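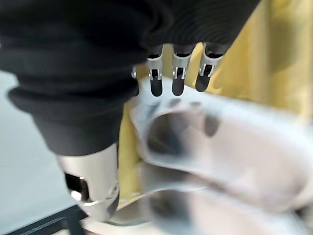 Ronduder two-hand kit: what to budget for before you order

Last updated Nov 26, 2021
By Hedvig Bråten, Prondia Robotics Supply, Bustport
137 shares | 20 comments

I sell these hands for a living, so take my enthusiasm with a pinch of salt, but I also have to answer the phone when somebody's order has blown their budget, and I'd much prefer we had that talk up front! The Ronduder kit is a left and a right hand with metal finger joints and soft black fingertips, plus the wrist units and the cabling to get them onto your arms. It's what we recommend if you want a robot to work with ordinary household things and you don't want to redesign the household first.

My favorite planning job is slippers on a shoe rack. Lots of buyers come to us with a list of tasks like "general tidying", and I always ask them to pick one piece of furniture and one kind of object and price that. Slippers are great for it. They're cheap, they're curved everywhere, there's a nice opening to get fingers into, and if one lands on the carpet you just pick it up and go again. You'll find out pretty fast whether you need both hands or could live with one for the first year (most people want both, but please do ask yourself).

What's in the box and what isn't

Included: both hands, both wrist units, one set of fingertips already fitted, the cable set.
Not included: arms, body, spare fingertips, sleeves, power strips, anything to sit on.

The spare fingertip set is $137 and I'd put it in the very first order. Fingertips are the part that touches the world, and waiting on a delivery with a whole team standing by costs a lot more than a bag of rubbery black tips. Sleeves are $20 each. They're a loose knit, they go over the arm and the back of the hand, and you can pull them off and throw them in the wash. Get a pair and a spare.

Then there's the room, and this is where I see budgets go wrong. People price the robot down to the last screw and leave nothing for the space it's going to work in. 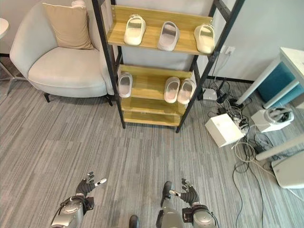
My rule is to set aside $1000 for the room before you spend a dollar on extras for the hands. It goes faster than you'd think – outlets where you need them, cable covers, storage boxes, a chair for whoever is supervising, and the furniture you want the robot to practice on. Buy a rack that's sold in a normal store and buy two of them if you can, so you have a match when the first one gets scratched up. Same goes for slippers. Get several pairs in the same style, then add some odd ones later once the basics are going well.

Measure your lower shelves, too. The top of a rack is easy to plan for, but a hand with a wrist behind it needs space to come in under the shelf above, and I've had to talk two customers into taller racks after they'd already put one together. A tape measure and a cardboard tube the width of your forearm unit will tell you most of it in five minutes.

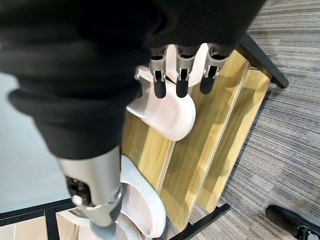
Lie wrote in the comments that all this is fine for a lab with money, but a smaller shop should rent the hands for a season before buying, and that a yearly service plan is the line everyone forgets.

Fair on both points! We do rent, in blocks that start every May, and half the rent comes off the price if you buy within the year. As for service, our plan is $2000 a year for the pair. It covers a checkup of every finger joint, new cables where they're worn, and a loaner hand while yours is with us. You can skip it in year one if you have someone in-house who's happy with small screws. I wouldn't skip it in year two.

One more thing on the cables, as I get asked every week: order them a size longer than your drawing says. Drawings never include the desk.
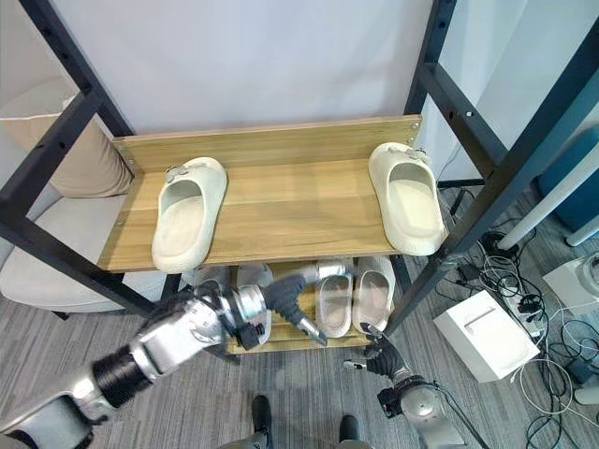
How to order

Send me your arm model, your shelf heights and a rough list of what you want picked up, and I'll come back with a quote that has the room in it as well as the hands. Quotes are free. If you're near Bustport, come by and try a pair on your own slippers – bring the awkward ones, please.

20 comments | Share this page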